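Hallway sim, finally

Quick one tonight, it's late and I have to be up at 5.

So the Druritz build (that's the floor robot, for anyone new – four wheels, a depth sensor, far too much tape) has been stuck on the same problem all through October. It drives fine in the garage. It drives fine in the kitchen. Put it in a hallway and it goes stupid. Slows down, wiggles, picks a wall and gets friendly with it. I've repainted the front bumper twice.

I was fixing this the dumb way. Change a number, carry the thing upstairs, run it, watch it kiss the baseboard, carry it back down to the bench, change the number again. 20 runs like that in one weekend and my back hurt and I'd learned nothing. The battery connector also started to go, which cost me a whole evening of soldering. Bad joint, my own fault, did it in a rush the first time.

So, simulation. Should have started there. I put it off becuase I thought building the rooms would take forever, and OK, it did take a while. Seven evenings. Most of that was doors. Doors are awful. The walls are just boxes, you stretch them and you're done, but a door wants a frame and a handle and the right swing, and if the hinge point is off it opens through the wall like a ghost. I ended up leaving them all closed for now. Good enough for driving past.

The apartment isn't a copy of mine. I started from a floor plan I drew on the back of an envelope and then made it meaner – narrower hall, a turn at the end, a wall corner sticking out right where the robot wants to cut across. If it can do that one it can do my place.

Stuff I got wrong, so you don't have to:

Floor friction. I left the default and the wheels had grip like a race car. Turned it way down and suddenly it drove like the real one, including the wiggle. That was a happy moment, seeing the same bug on the screen. First time I've ever cheered for a bug.

Sensor height. Had it too high in the model. The real one sits low and looks along the floor, so it sees a lot of planks and not much else. Worth getting right before you tune anything.

Plain walls. This is the big one I think. Long smooth gray wall, nothing on it, and my position tracking just slides. It has no idea how far along it is. In the garage there's junk everywhere so it always had something to hold on to. Explains a lot! The floor has a wood grain texture that repeats, and that doesn't help either, it matches the wrong plank and jumps.

What I changed: slower top speed in narrow spots, more trust in the wheel counts when the view is boring, and a wider swing before any turn. Out of 9 runs last night it made it around the corner 7 times. The other two it clipped the corner and sat there spinning. I'll take it.

The planner is still Tidari, my own little pile of scripts, name means nothing. I moved the map part out into its own thing so I can run it without the robot plugged in. Will put it up once it's less embarassing. Need to rip out a bunch of hard coded paths first, and there's a comment in there that just says "why".

Next is small things on the floor. I've been adding bits of clutter to the rooms, bright stuff to start with so I can tell quickly if the detector is awake. Then dark stuff, which I expect to go badly. Then maybe doors that open. Maybe.

And after that the real hallway again, with the fixed connector and fresh tape. New wheels too if they turn up, the old ones have gone shiny and slip on anything smooth.

Anyway. Bed. Comments are open, if you've got a trick for long blank walls I want to hear it, short of hanging pictures at ankle height (thought about it).

Recent posts
Battery connector, round two
Admasu arm: the shoulder joint is still too heavy
Cheap wheel encoders and what I did to them
Pamis bench supply teardown
Why the garage floor was lying to me
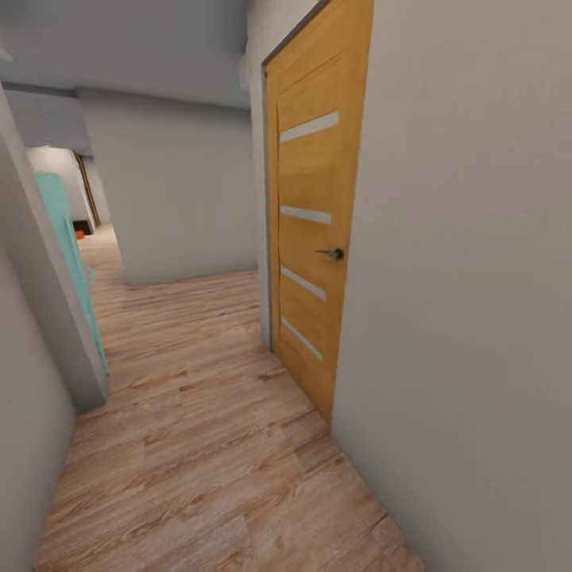
The sim hallway, looking toward the turn.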